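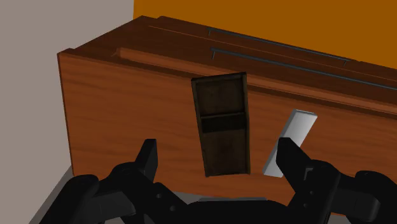 Unit 4: Backup Repositories and Retention

Course notes, data center operations. Prepared by Eulalia Tapia, revised in August by Javiera Sosa.

4.1 Terms

A repository is the storage location that receives backup files. A restore point is the state of one machine at one moment, as saved by one job run. A chain is a full backup plus all the increments that depend on it. If any file in a chain is lost, every later restore point up to the next full backup is lost with it.

Retention is stated either in restore points or in days. The two do not give the same result when jobs are skipped. A job set to keep 5 restore points that fails for a week still has 5 restore points afterward. A job set to keep 5 days may have far fewer, depending on the minimum the software enforces. Check the setting before assuming either.

4.2 Chain types

Forward incremental: a full backup, followed by increments, with a new full at a set interval. Simple to write and fast during the backup window. Uses the most disk space, as an old chain cannot be removed until its last increment has expired.

Forever forward incremental: one full, then increments only. When the retention limit is passed, the oldest increment is merged into the full. The merge is mostly random I/O and is slow on large, cheap disks.

Reverse incremental: the newest point is always the full. Restores of the latest state are quick. Each run costs 3 I/O operations per changed block on the repository (read old block, write it to the rollback file, write new block).

4.3 Sizing

Work from measured values where you have them.

Space = (F × full backups kept) + (I × increments kept) + working space

F is the size of one full after compression, I the size of one increment. Working space must hold at least one extra full if fulls are rebuilt on disk.

Worked case, Prirnotholm site: F = 1888 GB, I = 5 percent of F, or 94.4 GB. With one full, 4 increments and working space for one full:

1888 + (4 × 94.4) + 1888 = 4153.6 GB

Growth is not included. The Espinoza file servers are treated separately in Unit 5, where the change rate is much higher.

4.4 Lab

Use the Terkier lab repository. Create one job of each chain type against the same test machine, run each job 4 times, and record the run time and the space used after every run. Submit the table together with the job logs – screenshots of the console are not accepted.

Reading for next time: Brulteteo storage guide, chapter 3.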